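Carrasco House Preservation Project
Progress Report to the Solletti Fund, Second Reporting Period 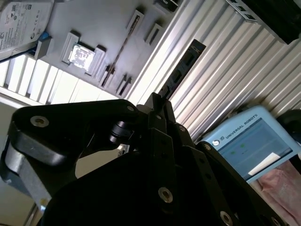
Black gripper with narrow fingertips and silver hex-socket bolts.

1. Status of the Work

The project remains within its approved scope. Stabilization of the original house is complete, and repairs to the rear addition are under way. The project team requests no change to the grant total at this time. A small transfer between budget lines is described in Section 4.

Carrasco House was built as a family home and later served as a boarding house for workers at the Heron woolen mill. Its listing on the state register rests on both periods of use. The grant agreement accordingly requires that the boarding house partitions on the upper floor be kept, and all of them have been retained.

2. Exterior

The north foundation wall was repointed with lime mortar matched to samples approved in the first period. Of the 22 window sashes covered by the grant, all but 4 have been repaired and rehung. The remaining sashes belong to the stair hall and are with the millwork shop, Kustesier. Their return was expected in June and is now scheduled for July.

Removal of the later siding on the west side exposed the original clapboard over a larger area than the survey had predicted. Most of it is sound. Boards with rot at the lower edge are being patched in place where the damage is shallow — full replacement is limited to the two courses nearest the ground. Paint samples were taken before any surface was cleaned.

The front porch has not been started. The contractor asked that it follow the roof work so that the porch decking would not be used as a staging area, and the project team agreed.

3. Interior and Records

Plaster in the front parlor was secured and the ceiling crack filled. A section of printed wallpaper was found behind the pantry shelving. It has been documented and left where it was found, under a protective panel.

The boarding house register has been transcribed through its final entry. It lists 87 lodgers, many of whom gave the Heron mill as their place of work. Spellings have been kept as written, with suggested readings in a separate column. The transcription will be deposited with the county library when the index is finished.

4. Budget

Around 90 percent of the exterior allowance has been spent or committed. The additional clapboard repair was met from the unspent portion of the foundation line, as permitted under the agreement. Invoices and the revised line summary are attached as Appendix B.

5. Next Period

Work planned for the coming period includes the stair hall sashes, the porch, and exterior painting. Painting depends on dry weather and may extend into October. The Fund's written approval of the final paint colors is requested before the painting contract is signed — the proposed schedule is in Appendix C.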